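# Frequently Asked Questions: Helmy Bench Cell, Setup and Care

This page is maintained by the Automation Support Office at the Nondgate site. It applies to the single-arm Helmy bench cell and to the matching simulation model that staff use before making changes to the cell itself. Questions about the larger palletizing line should be sent to the Endville office.

Last revised: Jan 19, 2020

## General

**Who may work on the cell?**

Any employee who has completed the bench cell course and holds a current sign-off may carry out the daily checks, clean the gripper and reload a saved layout. Work on the arm joints, the pedestal or the electrical supply is reserved for Support Office staff. Students and visiting staff may use the simulation model without a sign-off.

**Is there one procedure for the cell and another for the model?**

There is one procedure. The model opens with the same program names and position names as the cell, and changes are expected to be made in the model first. A change that has not been run in the model will not be loaded onto the cell.

**Where is the manual kept?**

A printed copy is kept with the cell logbook. The electronic copy is in the shared folder under Bench Cell, Manuals. If the two differ, the electronic copy applies. Please report the difference so that the printed copy can be replaced.

## Setting Up

**In what order should the cell be set up?**

1. Confirm that the arm is in the park position and that the power switch is off.
2. Inspect the flange where the lowest joint meets the pedestal. All fasteners must be present and the paint marks across them must line up.
3. Place the items required for the task on the table, following the layout sheet.
4. Switch on the controller and wait for the self-test to finish.
5. Load the program and select reduced speed.
6. Run the program once with the gripper empty.
7. Record the layout number and your initials in the logbook.

Do not load the holder until step 6 has been completed.

**What is the standard layout?**

Layout 2 is used for training and for all checks described on this page. The arm stands on its pedestal at one side of the table, and the holder for cylindrical parts is placed within reach of the gripper. The control unit and the long control panel share the same work surface, so their positions must be entered in the program along with that of the holder.

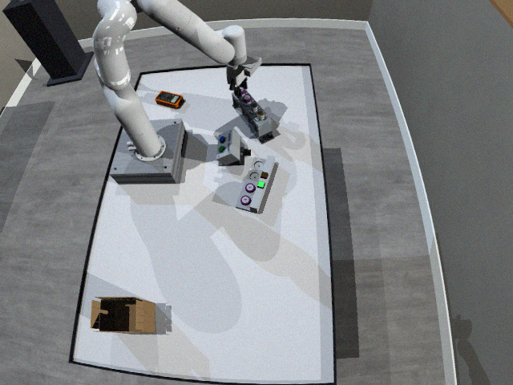
*Figure 1. Simulation model of the bench cell, with the gripper above the parts holder.*

Items do not need to be square to the table edge. The program stores an angle for each one, and an item set at an angle is acceptable provided that the stored value matches. Most setup errors reported to this office involve an item that was straightened by hand after its angle had been saved.

**How closely must the holder match its saved position?**

Use the locating gauge supplied with the cell. If the gauge fits against both the holder and the reference edge without force, the position is acceptable. If it does not, move the holder, or save a new position in the model and reload the layout. Bending or shimming the holder is not permitted.

**May other equipment be left on the table?**

Yes, if it appears on the layout sheet. Handheld instruments and open boxes are common items in training layouts and are treated as obstacles by the program. An item that is not on the sheet must be removed before the arm is powered. This includes tools, paper, drinking cups and gloves.

**How is the reach of the arm checked?**

Select Reach Check from the program menu. In the model, the arm will move to each saved position in turn and mark any position it cannot reach, or can reach only by passing too near another item. The elbow deserves particular attention. A gripper path that looks clear may still bring the upper links close to a wall, a shelf or a person standing beside the table.

## Daily and Routine Care

**What does the daily check include?**

The daily check is made before the first run and covers the following:

- Gripper fingers: clean, firmly attached and free of chips
- Cables and connectors: fully seated, with no strain on the plug
- Push buttons on the control unit: free to travel and to return
- Dials and knobs on the control panel: no looseness on the shaft
- Table surface: clean and clear of unlisted items
- Emergency stop: tested once, then reset

Enter each result in the logbook. A check mark is sufficient for a pass. A failure requires a written note.

**How should the gripper be cleaned?**

Switch the power off and wipe both fingers with a dry lint-free cloth. If residue remains, dampen the cloth with the cleaner listed in the manual and wipe again. Do not spray cleaner onto the gripper or the wrist. Allow the fingers to dry fully before the power is restored.

**When do the finger pads need to be replaced?**

Replace the pads as a pair when either one is torn, hardened or worn to the line molded into its side. Replacement pads are stocked under part number 188. After the pads are changed, run the Gripper Zero program, or the opening width will be wrong for every saved grip.

**How often is the arm serviced?**

The Support Office services the arm every 1400 operating hours and again each November, whichever comes first. The hour count appears on the controller start screen. Users are asked to report the count when it is within one working week of the limit so that the cell can be taken out of the booking calendar.

**Does the simulation model need any upkeep?**

Yes. The model must be updated whenever the cell is changed in a way that affects size, position or reach. A new gripper, a moved pedestal and a replaced holder all fall under this rule. The person making the change is responsible for submitting the update form on the same working day.

## Faults and Repair

**The arm stopped and the controller shows code 49. What should be done?**

Code 49 means that a joint met more resistance than expected. Leave the arm where it is and press the emergency stop. Look for contact between the arm and any item on the table. If contact is found, follow the release steps in section 6 of the manual. If no contact is found, do not restart. Attach a lockout tag and notify the Support Office.

**The gripper misses a part by a small distance. Is the arm out of calibration?**

In most cases it is not. Check these points first, in the order given:

1. The layout number in the logbook matches the layout loaded.
2. The holder passes the gauge test.
3. The part is fully seated in the holder.
4. The finger pads have not been changed without running Gripper Zero.

If all four are in order, request a calibration visit. Users must not edit the calibration file.

**A program runs correctly in the model and fails on the cell. Which should be corrected?**

Neither should be changed until the cause is known. Save the controller log, note the step at which the fault appeared and compare the saved positions with the measured ones. If the cell is set up as the layout sheet requires, the model is corrected. If it is not, the cell is returned to the sheet.

**A button on the control unit sticks. May it be used until it is repaired?**

No. A push button that does not return on its own is a failed item, and the unit must be removed from the layout. Spare units are held at Nondgate. The connector is unplugged by its body with the power off, never by the cable.

**Who supplies spare parts?**

Parts for the arm and gripper are ordered through Gernell, the contracted supplier for this cell. Orders are placed by the Support Office only. Parts bought elsewhere will not be fitted, and the cost will not be refunded.

## Records and Requests

**How long are logbook pages kept?**

Completed logbooks are scanned and the originals stored at Endville. Pages may not be removed from a logbook in use. Errors are crossed out with a single line and initialed.

**How is a new layout requested?**

Submit the layout form with a drawing, a list of items and the name of the model file. Requests are reviewed in the order received. A new layout is given a number after it passes Reach Check and one supervised run at reduced speed. Until then it may be used in the model only.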